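Talks > Robotics > Manipulation > Speaker notes
Category: Robot Learning
14 shares | 3 comments

Speaker notes, Pamgate seminar, March 14, 2018
Two cameras, one grasp: how we train Zostimus

Slide 1. Good afternoon. Thank Ginette Charbonneau for the invitation. Say that the work was done together with Colleen Beaulieu, and that the mistakes on the slides are mine.

Slide 2. Leave this one on the screen for a while, people need time to look.

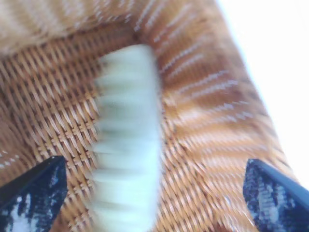
The wrist camera and the fixed camera, same basket.

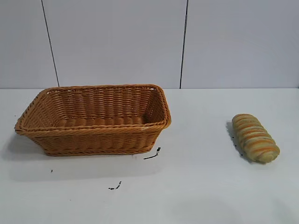 Does the method need both cameras at the moment of grasping?
Only the wrist camera is needed for the last part of the motion. The fixed camera decides where the arm should go first, and after this its weight in the network becomes small.

Slide 3. The problem. When the fingers go down into a container, a camera standing at the side can lose the object behind the wall. The wrist camera is near, but it moves, so it gives blurred pictures exactly when we want sharp ones. Many groups throw the blurred pictures away. We kept them in the training.

Slide 4. The method. Speak slowly here. Each camera has its own small encoder. A gate between them gives a weight to each view at every time step. The gate is learned from the demonstrations, we do not set it by hand. Mention that the name Neva on the diagram is only our name for the gate.

Slide 5. Data. We have 70 demonstrations for the container task, all recorded by the same operator. From these, 13 were kept for validation. Do not forget to say that one operator is a weak point, somebody will ask.

Slide 6. Result. We made 50 trials with each version. With sharp pictures only, the policy failed in 13 trials. With the blurred pictures included, it failed in eight. The difference is not very large and I should not sell it as more. What I find interesting is where the failures are: with the blurred pictures, the arm stops less often above the rim.

Slide 7. What does not work. Woven walls are difficult, the pattern repeats and the encoder can take one part of the wall for another. Dark containers we did not test. Soft objects change their shape between the fingers, and we have no good measure for this.

Slide 8. Next steps. A second operator in May, and the comparison with the Sawatzky baseline, which Colleen is preparing. If time is short, skip the baseline and go directly to questions.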